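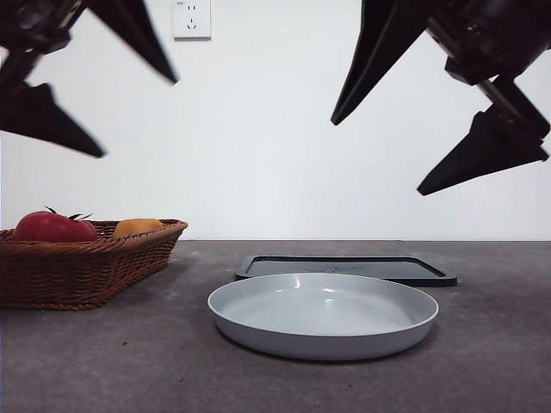 1 min read

Controller input delay in Bollura after the March patch

Posted by Sanne Goossens in Bollura > Gameplay Help

Since the March patch my through balls come out late in online matches. Offline skill games are fine. Wired controller, wired connection, frame rate capped at 30 because of an old graphics card. Ping shows normal. Is this the servers or a setting on my side?

Stijn Meijer
Check the cap first. The patch reset V-Sync to On for everyone. With V-Sync on and a cap of 30, the game queues up to 3 frames, and online play adds its own buffer to that. Go to Settings > Display > Advanced, set V-Sync to Off and Frame Queue to 1, then restart the client. The queue value is not applied until restart. If you can lower shadows and crowd detail enough to raise the cap, do that too.

Châu Đào
same here, servers are bad at night. just play short passes

Pieter Timmermans
Stijn's settings are correct. Also look at Pass Assist. On Semi, the power bar must be released before the pass is triggered, so a long press feels like lag. Offline skill games force Assisted, which would explain the difference you see. Test both modes in a friendly with Frame Queue at 1 before you blame the connection.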